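Shop > Coffee & Tea > Pour-Over > Ranitz Paper Filters, Flat Bottom

Ranitz Flat Bottom Paper Filters, Medium

248 shares | 18 comments

We went through a lot of filter paper before we settled on these, and I'm so glad we kept going. The Ranitz flat bottom is a thick, slow-pressed paper with deep pleats (26 of them, if you care about that kind of thing, and some of our customers really do). The pleats hold the paper away from the wall of the dripper so the water drains evenly. You get a sweet, clean cup with none of that cardboard taste, even if you skip the rinse. I still rinse. Old habit.

They fit the Dikar 2 and Dikar 3 drippers perfectly, and most other flat bottom brewers that take a medium basket. They will fit the older Sedgwick ceramic too, but the edge sticks up a little above the rim, so pour low and toward the center. They don't fit cone drippers. Please check before ordering, we get a few returns every month from people with cones!

Our everyday recipe with these is 18 grams of coffee, ground a bit coarser than you'd use for a cone, and water just off the boil. Wet the grounds, wait until the bubbling settles down, then pour in slow circles. If it's draining too fast, go finer by one click. If it stalls, you probably have a lot of fine dust in the grind, and a gentle swirl of the dripper usually gets it moving again.

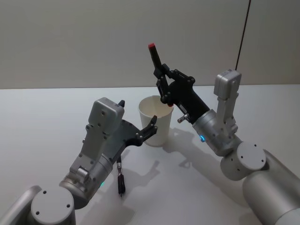
Dark roasts do really well in this paper, which surprised me. The thicker sheet catches a lot of the oil, so a roast that tastes heavy from a press comes out smooth and almost chocolatey. Light roasts come through bright and tea-like. I've been drinking a washed Flilton house blend through them since April and I haven't gotten tired of it yet.

You can choose bleached white or natural brown. The white is whitened with oxygen, no chlorine, and it's the one I'd start with. The brown has a slight papery smell when it's dry and does need a good rinse first, but it brews just as well after that. Both kinds go in the compost, grounds and all.

About storage: keep them in the sleeve they come in, or in something with straight sides. Once the pleats get squashed they never go back to their proper shape, and a floppy filter leans into the stream and clogs. Keep them away from the spice cupboard too. Paper picks up smells fast, and cumin coffee is not a drink I can recommend.

Details
Shape: flat bottom, pleated
Size: medium, one to three cups
Colors: white, natural brown
Fits: Dikar 2, Dikar 3, most medium flat bottom brewers
Item number: 673

The large size for the Dikar 6 is on its way. We've been brewing with a test batch at the shop and it's lovely for a big weekend pot, though the drawdown runs longer and you'll want to grind coarser again. Leave us a comment if you try the medium with a Sedgwick, I'd love to hear what grind you ended up on.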